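Laundry folders wanted, Balthorpe

Fonska needs up to 4 people for sorting and folding, start September. Part time, mornings. Mostly sports kit and soft cloths, team stuff, lots of red. You'd be turning things right side out, smoothing, folding, stacking by size. Sounds easy, gets fiddly by the second hour.

No experience neccessary. Must be ok standing, ok with repetitive work. Tidy hands. Training is 2 mornings, paid same as regular shifts.

Red things on the gray fabric, not folded yet: 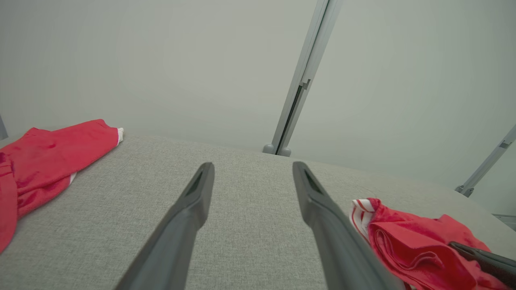
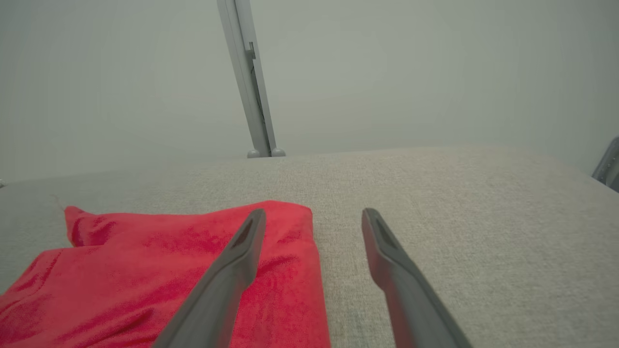 Bring flat shoes and a water bottle, lockers on site. Reds get kept apart from whites, we're strict on that. Email or call Nermin Polat, say wich mornings you can do. Apply by Wed 22 July. Ertuğrul Duman does the trial shifts and will call you back.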